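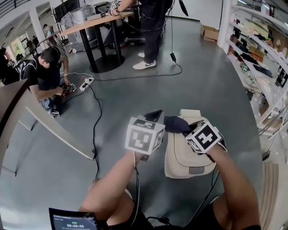

Re: left wrist jumping

Hi all,

Rocío, you called it! I went back through the bag session, the one with the cream handbag and the navy cloth, and the left cube is the culprit. The track is fine and then the wrist leaps sideways. In file 242 it does it 5 times. The arm playing it back tried to follow and hit its stop, so I've pulled the whole batch until we sort it.

My guess is the cable tugging on the cube when you reach. Has anyone tried taping it further up the forearm? Please don't run anything from that batch on the Vidmar arm with people close by, okay?

On Thursday, May 24, 2018, Rocío Ibarra wrote:
> Replay faulted again in Bridisville. Right side looks clean.
> Could one of the wrist cubes be slipping?
> Rocío

Stojan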